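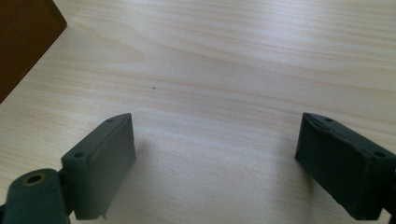 Guten Morgen zusammen, ich fange gleich mit dem Thema an: Grundreinigung von Holzoberflächen in Mietobjekten, vor allem zwischen Auszug und Neueinzug. Bei Pellov betreuen wir zurzeit 166 Wohnungen, und die meisten Reklamationen betreffen Holz, das falsch gereinigt wurde. Helle Tischplatten wie die auf der Folie, cremefarben mit feiner Maserung, verzeihen wenig. Im Gegenlicht fällt dort jeder Schlierenrand auf. Kurz warten, Handzeichen abfragen: Wer reinigt Holz mit Allzweckreiniger?

Folie 2, Ablauf
Erst trocken, dann nebelfeucht. Staub und Krümel absaugen, Bürstenaufsatz verwenden. Danach Mikrofasertuch, gut ausgewrungen, immer mit der Maserung. Sofort nachtrocknen. Keine Scheuermilch, keine Schmutzradierer auf lackierten Flächen — der Glanz ist danach stellenweise weg, und das zahlt am Ende der Betrieb.

Folie 3, Geölt oder lackiert?
Wassertropfen an verdeckter Stelle aufsetzen, zwei Minuten warten. Zieht er ein und wird das Holz dunkler, ist die Fläche wahrscheinlich geölt und braucht Holzseife. Bleibt er stehen, reicht meist ein neutraler Reiniger. Im Zweifel beim Vermieter nachfragen und die Antwort ins Protokoll schreiben.

Folie 4, Zahlen aus dem Objekt Cotow
Im Februar 70 Einsätze, davon mit Nacharbeit: vier. Im Vorjahr lagen die Kosten für Nacharbeit bei über 430 Euro im Monat, jetzt bei 126 Euro. Geändert haben wir nur die Reihenfolge und die Tücher. Falls jemand nach der Einarbeitung fragt: ein halber Vormittag pro Team.

Folie 5, Übergabe
Fenster kippen, Flächen abtrocknen lassen, erst dann Möbel zurückstellen. Filzgleiter prüfen. Fotos vor und nach der Arbeit, gleicher Standpunkt, gleiches Licht. Bei Stonano laden die Teams die Bilder noch vor der Schlüsselrückgabe hoch, das übernehmen wir ab nächstem Quartal.

Fragen, zehn Minuten. Danach Pause, Probetücher liegen am Eingang.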